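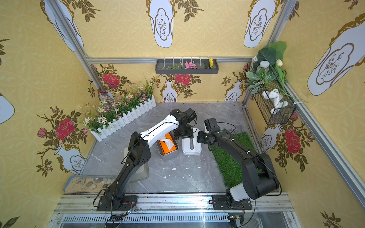
Thread: Yellow wallpaper in a tiny room, yes or no?

pagodafern
Started this topic, Wednesday, July 30, 2025

OK wallpaper people, I need opinions! We have a powder room the size of a phone booth and I am in love with yellow. Big flowers, full drama, all the walls. My husband wants one accent wall and white paint everywhere else. I have a sample of the Mutard "Drorley" taped up by the mirror and every time I walk past it I get happy. Is it going to feel like living inside a lemon?

tackstrip_13
Do all the walls! One accent wall in a small room looks like you ran out of paper. We papered our back entry in a yellow floral (ceiling too, no regrets) and it's the first thing everybody comments on.

quillandpaste
Going to disagree with tackstrip. I did a strong yellow on four walls in a room with no window and by October I couldn't stand it. It threw a yellow cast on everybody's face. Hang a big sample and live with it for 3 weeks, and look at it at night with the light you really have.

pagodafern
Ooh, good point about faces. There is a window but it's small and faces north.

oldroller
North light is the best argument FOR yellow. It cools everything down, so a warm yellow just comes out sunny. What matters more is the pattern. Red and green on the yellow break it up so your eye has somewhere to go. This is the sort of thing I mean:

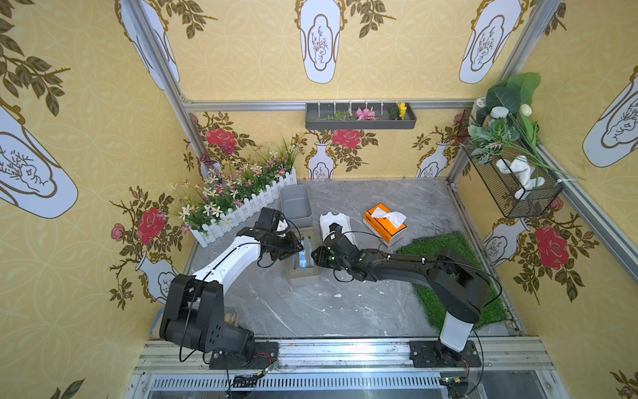 Yellow ground with white vases, leafy branches and red roses, on the back and both sides.

pagodafern
Oh I LOVE that. The roses! Now I want vases.

quillandpaste
It's pretty, I'll give you that. I'd still want it in a hallway you walk through and leave.

seamroller_sue
Practical stuff, because I've hung a lot of this. Order one extra roll and check that the batch numbers match, yellows are terrible for shifting between batches. Mine were Prillelis rolls, 227 and 800 on the labels, and you could see the join from the street. Line up the big motifs on the wall facing the door and let the mismatch fall in the corner behind it.

tackstrip_13
Yes to the corner behind the door! Also what are you doing for the counter? Gray marble look with a warm yellow is so good, it calms the whole thing down. 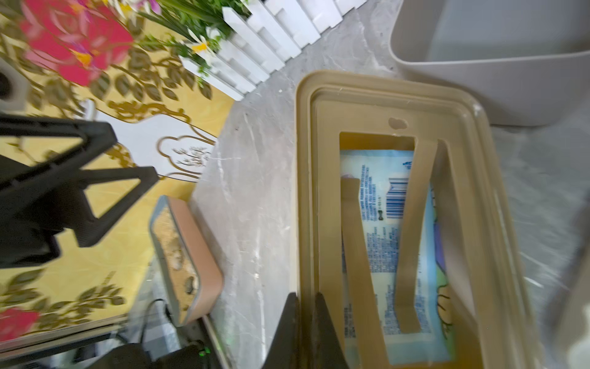

Re: Countertops and trim

pagodafern
Gray marble pattern is exactly what I was leaning toward! Trim is still up in the air. White?

oldroller
Cream. Bright white next to yellow can look chilly. Živković has a nice soft one in eggshell.

quillandpaste
White, and I will die on this hill. Cream next to yellow just looks like old white.

pagodafern
Ha, OK, getting sample pots of both. Husband has been shown the roses and has gone from "one wall" to "maybe two," so I'm ordering for four.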